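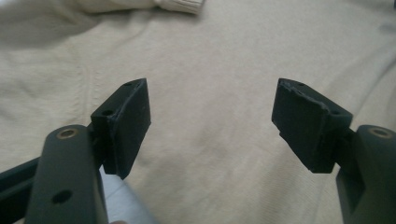 Flarkico Handheld Gripper Pair -- how I got on with it

I've been folding jumpers with these for most of November, and I think I've finally got enough of an opinion to put up a proper page. We stock the Flarkico pair alongside the Wosarard one (which I'll get to), and the question I get asked most is whether either of them can cope with knitwear. Short answer: yes, with the right pads. Long answer: keep reading, and maybe put the kettle on.

What you get

Two grippers, left and right, with a cable for each. Two sets of finger pads. A little bag of screws, and a hex key that I'd swap for a decent one straight away. The pair weighs 942 grams before you plug anything in, and I'd call that light until you've held it out in front of you for half an hour. My forearms had a different view by then!

The fit is comfortable, though the cables come off the back at an angle that takes some getting used to. I kept snagging mine on the table edge in the first couple of days. Now I run one cable out to each side and leave plenty of slack, and I've stopped swearing at them.

Trying it on a jumper

I like a knit for testing because it's so unforgiving. A tea towel will fold if you look at it sternly, but a jumper stretches, bunches up and drags its own sleeves about. I start with the sleeves crossed over the body, then take hold near the shoulder and work down from there. A white board on top of the table makes a big difference, by the way -- the fabric slides along nicely when you want it to, and you can see the edges of it much better on the wrist cameras.
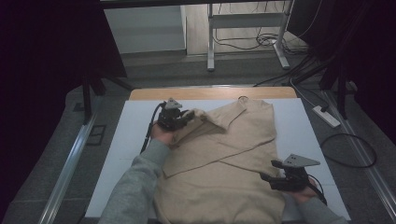 One sleeve across the chest, left gripper pinching at the shoulder.

The pinch is where the Flarkico wins me over. It'll take a small fold of knit and lift it without grabbing the layer underneath, nearly every time. I did 60 folds with it over a few afternoons and 44 of them were tidy enough that I'd put the jumper away in a drawer. With the Wosarard pair I gave up counting, partly out of kindness. It's a lovely thing for boxes and bottles, but the fingers close a bit too hard and too fast for soft stuff, and I kept ending up with a fistful of both layers.

About the pads

Pads wear. The rough black covering grips knit beautifully, but the edges do fray and lift, so have a look at yours before a long session and change them if they're getting shaggy. Plain pads last longer and are easier to wipe down, and they let go of the fabric more cleanly. They do want a slightly firmer squeeze to hold on, though. I swap back and forth depending on the job.

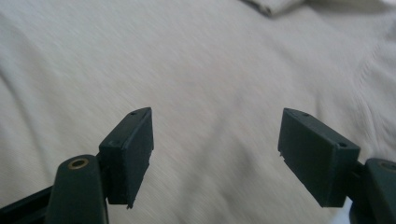
Pads open over cream knit, with the ribbing off to the right.

Cameras and controller

I've been running mine through the Mäkelä controller and it's been no trouble at all. The Fisance one works too, but the menus are a slog and I had to restart it more often than I'd like. If you already own a Fisance, keep it and see how you go. If you're buying fresh, get the Mäkelä.

For the wrist view, check that you can see both fingertips and a good bit of fabric between them before you start recording. Quick movements will smear the picture, so I slow right down for the last bit before the pinch. Soft, even light is your friend here, especially with pale colours.

Price and ordering

The pair is $700 with both sets of pads. Spare pads are sold separately, and I'd grab a set at the same time if you're planning on doing a lot of fabric. Pick your cable length at checkout -- go for the longer one if your computer isn't right beside the table.

Still tossing up between the two? Send me a note with what you'll be picking up and I'll tell you which I'd use.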